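Re: [teleop-demos] Wrist view and the film-wrapped part: what are people doing?

From: Xuân Đinh
To: teleop-demos list
Date: September 23, 2018

On the Hoddale bench, Jardine wrote:

> We are starting on wrapped goods next and I'd like to know how your
> operators manage when the fingers fill most of the wrist picture. Ours
> keep looking up at the room instead of at the screen. Do you let them?
> Also, do you throw away the demonstrations where the grip has to be
> tried twice? We have been throwing ours away and I am starting to think
> we shouldn't.
>
> Second thing. Has anyone got hand guiding to work with film? Our
> operators push the arm about quite happily with boxes, but with film
> they end up with their own fingers in the picture.

Taking these in turn, with the caveat that we have only been on wrapped parts since the start of the month.

We do let them look up at the room, but only for the approach. Once the gripper is down near the part they have to work from the wrist picture. The policy we train gets the wrist picture and the joint positions and nothing else, so if the operator is steering by something the policy never sees, the demonstration teaches it very little. We had a whole batch from Lidport where the operators had been leaning round the stand to see the far side of the part. The movements were fine. The trained arm hesitated at exactly the point where they had leaned.

The wrist picture is not much to go on, I agree. Two from our set, both at close range. The first has the clear film in it, and the second has very little in it apart from the gripper.

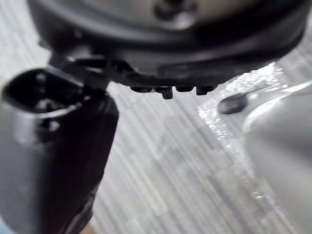
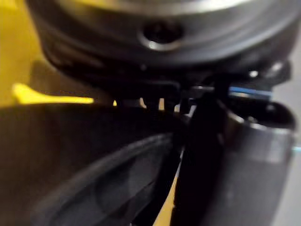

1. What the operator is told to watch

In the first one you can see the problem with film. It is mostly transparent and the creases throw back a lot of small bright spots, so people chase the sparkle and lose the edge of the part. We tell them to look at the gap between the finger and the part and to ignore the film completely until the fingers start to close. New operators take most of a session to get used to this.

In the second there is hardly any background left at all. If a demonstration spends a long time looking like that, we ask the operator to back off and come in again from higher up. We do not stop the recording while they do it.

2. Second tries

Keep them. We threw ours away for the first two weeks, same as you. The arm then had no idea what to do after a poor grip and would sit there squeezing. We now keep any demonstration that ends with the part in the tray, however many tries it took, and mark the failed closes by hand afterwards. Out of 1449 demonstrations in the current set, 70 have a second try in them. I would like more. We have begun asking for them on purpose, by telling the operator to come in slightly off to one side and then put it right. They don't like doing this, and the first few look very staged.

The ones we do throw away are those where the operator let go of the handset to scratch their nose or answer somebody, and the arm hung still. There were 51 of those. A pause of a second or two is all right. Anything longer and the arm learns to wait.

3. Hand guiding

I have not got it to work with film and I have stopped trying. With hand guiding the person stands next to the arm, and with soft wrapping they can't help smoothing it down or holding it back with their free hand. Then the arm has been taught a job that needs three hands. For rigid parts I still prefer it, as the paths are smoother and people learn it in a few minutes.

What did help was a short bout of hand guiding as practice before going to remote control. The operator moves the arm through the job five or six times with nothing recorded, feels where the wrist gets awkward, and then sits down at the handset. Their first remote tries are noticeably less jerky.

4. Speed

You didn't ask, but it will come up. Our operators slow right down near film and the trained arm copies them faithfully. We tried playing the slow parts back faster and it pulled the wrapping off the part, so we left them alone.

We are aiming for 4000 demonstrations before we train the next one. If yours at Hoddale are recorded with the gripper opening in the same units as ours, I'd be glad to swap a few hundred. Ours go out in the Zoturen layout, one folder per demonstration, with the marks for failed closes in a separate text file. Tell me what you use and I'll see whether the converter copes with it.

One question back to you. Do you change operators part way through a batch, or keep one person on it until it is finished? We change over at lunch and I can see the join in the data.

Xuân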